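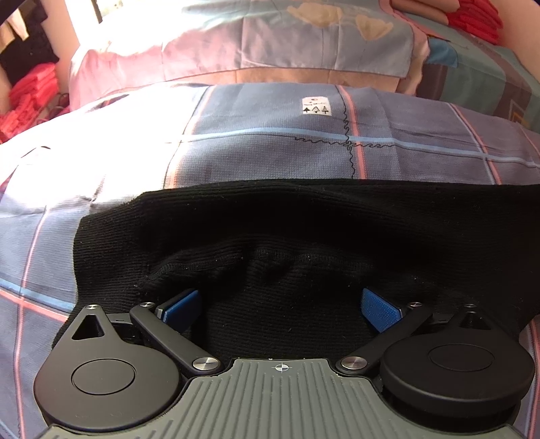 Posted by the study coordinator, Birkton Lab, Dulbridge

We are looking for 20 people to record everyday clothes handling at home with a hand-held gripper. The recordings are used to train robot arms to fold and sort laundry. In our first round, 329 recordings of knitwear and other soft items were enough to show that the method works on a bed as well as on a table.

You will need a bed, daylight and some 10 items of clothing. Sessions last 2 hours and are paid. We drop off the gripper and collect it afterward. No experience needed, but you must be 18 or over and live in Dulbridge or Wastside.

To apply, use the Prothero study form by noon on Friday.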